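Wanted: night-watch people for the Tostdale sky survey

Hi all! I run Gekis, a little one-person newsletter and archive of odd lights and odd noises in the sky (and yes, the name is a long story, ask me when it's cloudy). I'm looking for 13 people to sit outside with me, and with each other, and write down what they see over Tostdale reservoir this May.

Why Tostdale? My archive has 2459 reports in it right now, going back to stuff I typed up from old postcards, and 70 of them come from one stretch of shoreline near the boat ramp. Most are a single orange light, low over the water, that hangs there and then goes out. A few people say their dogs got upset. One man wrote me four pages about his truck's dashboard lights. I have no idea what any of it is and I'm not asking you to have one either. I've seen the orange light once myself, and I was so busy hunting for my pencil that I got maybe a third of it down. Still mad about that.

What you'd be doing

You pick a shift, either 9 p.m. to midnight or midnight to 3 a.m., and you come with a partner or I match you with one. Always two people per spot, please. You fill in a log sheet every fifteen minutes even if the entry is "nothing, cold, owl." I really do want the nothing entries! They're the part every older watch skipped, and it drives me up the wall when I try to compare nights. If something does show up, you write down the time, the direction, how high, and how long, and you do it BEFORE you talk it over with your partner. Talk after. I'm strict about that one.

I'd love each person to do at least 2 shifts. More is great. If you can only do one, write to me anyway and I'll put you on the backup list.

Who I'm hoping for

Believers, doubters, people who just like sitting by water in the dark, all welcome. You do need to be 18 or over, able to stay awake, and okay walking a gravel path with a flashlight. It helps a lot if you can already tell a planet from a plane, but I'll go over that at the practice evening, along with satellites, sky lanterns and the blinking tower across the valley that has fooled just about everybody (me included, twice).

It's unpaid, sorry. I do cover gas up to a reasonable amount, and there's a hot drink and a snack bag for every shift. You'll also get a copy of the full report when it's written, with your name in it or left out, whichever you like.

Bring warm layers, way more than you think. A red flashlight if you own one, a folding chair, a watch that's set right. I'll have clipboards, compasses and log sheets. We're using the Ayaaba sheet this year, a one-page form I've been fiddling with all winter, and I'm pretty proud of it.

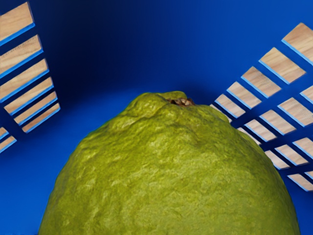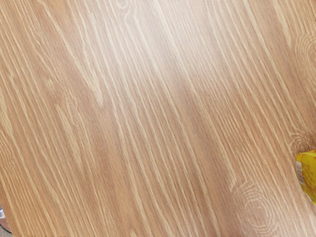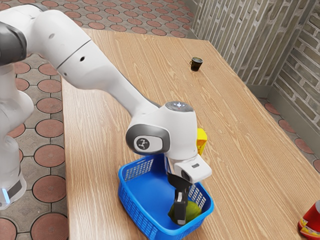

How to sign up

Send me a note through the contact form on the Gekis page with the subject line "Tostdale watch." Tell me which shift you'd like, whether you're bringing a partner, and a few lines about the strangest thing you've ever seen in the sky. If the answer is "not a thing," say so, that's fine and I kind of envy you.

The practice evening is on a Thursday at 7 p.m. in the back room at Clonance, the coffee place by the old feed store. I'll send the exact date to everyone who signs up. You have to come to that one before your first shift, so if Thursdays are impossible for you, put it in your note and I'll try to meet you separately.

Please don't head out to the ramp by yourself ahead of time to get a sneak peek. The folks who live along there have been really nice to me, and I'd like them to know who's coming and when. Parking is in the upper lot only.

Questions go through the same form. I'm slow in the mornings and pretty quick after supper.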